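Diary, April, evening

Shared 6 times | 2 comments

I write this with tea, at the kitchen table, because in the office I did not find one quiet quarter of an hour. The budget for the automation must go to Katherine Espinoza before the end of the month and I am still not at peace with it.

The history, so that I remember it later. In winter we agreed that the packing room needs a second arm. The first one does the small boxes and it does them well, but when Prulla sends the big order everything waits behind it, and Aníbal stays until late to tape by hand. I promised him this year would be different. It is easy to promise in winter.

We have two offers. Brelta offers the arm, the gripper with the cups, the safety scanner and two days of training, all on one paper. Furkitent offers the arm cheaper, but the gripper is a separate line, the stand is a separate line, and for the training they wrote "on request." I asked on request. The answer came with a price for each person, and the travel not included. When I added all these lines, the cheap offer was cheap no more. The difference between the two is now 2289 dollars, with Brelta on the higher side, and for this amount I am losing my sleep.

Aravind came to my desk in the morning and we went through the power question again. The arm itself is no problem. The compressor for the suction cups is the problem, for the reason that the line in the packing room already feeds the sealing machine and the old conveyor. He thinks we need a new circuit. I had nothing in the budget for a new circuit. I wrote it down with a question mark and he looked at the question mark for a long time.

Then I worked until noon on the table. I have one sheet for what we pay one time and one sheet for what we pay every year, and I found that I had put the service contract in both. So for three weeks I was showing everybody a number that was too big. I felt ashamed and also happy, it is a strange mix. I corrected it, saved it under a new name, and closed the computer for a moment to think.

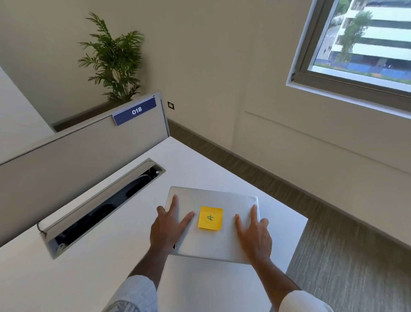

Desk 018, the laptop closed, the yellow note still on the lid.

After lunch there was the call with Alcides Muñoz, from Chávez, the workshop that would build the table and the fence. He is a patient man. He asked me how high are the boxes when they are stacked, and I gave him the height of one box, and he asked again, slowly. I had to walk to the packing room with the tape measure while he stayed on the phone. A full stack is 75 inches. The cheaper arm cannot put the last layer at this height, not without a taller stand, and the taller stand is again another line in the offer.

I think this decides it, but I don't want to decide from one phone call. Marisol would say that I always look for one more reason to wait. She is in the purchasing department longer than me and she told me once that an offer is like fish, after some days you should not keep it. Brelta's price is good until the end of the month. Furkitent did not write any date, and I must ask them.

What I still have to do, for tomorrow and after:

Ask the electrician for a price on the circuit, in writing.
Ask Brelta if the second day of training can be moved to summer, when Aníbal is back from his vacation.
Spare cups for the gripper. The first arm uses up to 6 in a month and in the new budget I have put zero. How could I forget this, I order them myself!
Write one page for Katherine, without the tables. She said to me very kindly that she reads the first page and trusts me for the others.

I tried already to write this page in the afternoon. I began three times. The first time it sounded like an advertisement, the second time like an apology. The third one I kept, only four sentences, and they say what the room does today, what it cannot do, what we want to buy and how many months until it pays itself back. The last number I left open, until I have the price of the circuit. I hope it stays under two years. With the old mistake in the sheet it was over, and now I believe it can be under, but I have believed things before in this project.

Aníbal asked me at the door if there is news. I said soon. He said "soon" back to me and laughed, and went to tape his boxes.

It is late and the tea is cold. Tomorrow first the electrician, he answers the phone only before eight.

Recent entries
The conveyor, again
What Marisol said about the warranty
Two offers and a headache
First visit to the workshop

Last updated in April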